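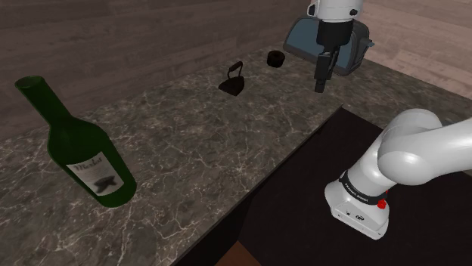

Teaching an arm to tidy a counter, one try at a time

When I first reached Cyprian Pawłowska he asked if we could push our talk back by a little while, as he was in the middle of a run and didn't want to lose his rhythm. I said of course, and he let me stay on the line and listen. What I heard was mostly breathing, a few clicks, and one very mild swear word.

Cyprian collects demonstrations at Itport, a small company in Kernitz that builds training sets for robot arms. All day long he steers a simulated arm through kitchen chores, and every attempt is saved so that a learning system can later study how he did it. He came to the work from piano tuning, and he likes to bring that up, because he thinks the two jobs ask for the same kind of patience.

"You sit there and you do one small thing, and then you do it again and it is a little different," he told me. "My mother asks me what I did at work and I say, well, Mama, I moved an iron. And the next day I say, I moved the iron again! She is very kind about it."

The iron is one of the props in a kitchen the team calls Zawadzka, after the street where the office used to be. It is a little old-fashioned flat iron, nearly black, with a curved handle, and it shares a veined stone counter with a toaster and a big green wine bottle. Cyprian is fond of it. The gap under the handle gives the fingers somewhere to go, he says, but only if you come in at a sensible angle, and he spent most of his first month coming in at angles that were not sensible at all.

"The bottle I respect, but I do not love," he said. "It is tall, it is round, it wants to lean. With the bottle you must decide early where you will hold it, the neck or the body, and then you must not change your mind. If you change your mind, the system learns to change its mind."

That last remark made his colleague Roman Kaczmarczyk laugh out loud – he had joined us by then, with a sandwich. Roman reviews the recordings before they go into the set, and hesitation is something he has strong feelings about. A person who pauses over the counter to think leaves a pause in the data, and a system trained on enough of those will hover too, for no reason it could ever name.

"I don't mind a mistake," Roman said. "If he bumps the toaster and then backs up and fixes it, I'm happy, I want to keep that. What drives me up the wall is the dithering. I'd watch 9 clumsy recoveries before I'd watch one long dither."

Each task in the set gets 300 accepted demonstrations, and the layout is shuffled between them, so the arm never meets quite the same counter twice. Objects slide, turn or swap neighbors, and the viewpoint shifts as well. The current collection, which goes by the name Skekier, has 43 tasks in it, and seven people take turns at the controls. Roman likes having that many hands involved. Everybody reaches for things in their own way, and he can usually tell who was driving after a few seconds.

"Cyprian always comes down from straight above, very polite," he said. "Like he's knocking on a door."

Cyprian didn't argue with that. He did want me to know that he has been practicing his approaches from the side, and that Roman had approved two of them before lunch.

I asked them both whether it ever feels strange to spend so much care on a kitchen where you could never make yourself a piece of toast. Roman shrugged and said that the care carries over, and that what he frets about is the opposite problem, the simulated world being too well behaved. Real counters have crumbs and sticky spots on them. The team plans to add some recordings from a physical arm in December, and he expects those to be slow going.

Cyprian took longer to answer. He said that when he tuned pianos he hardly ever heard the concerts either, and that it hadn't bothered him much. Then he asked if I had any more questions, because he still had the bottle to do.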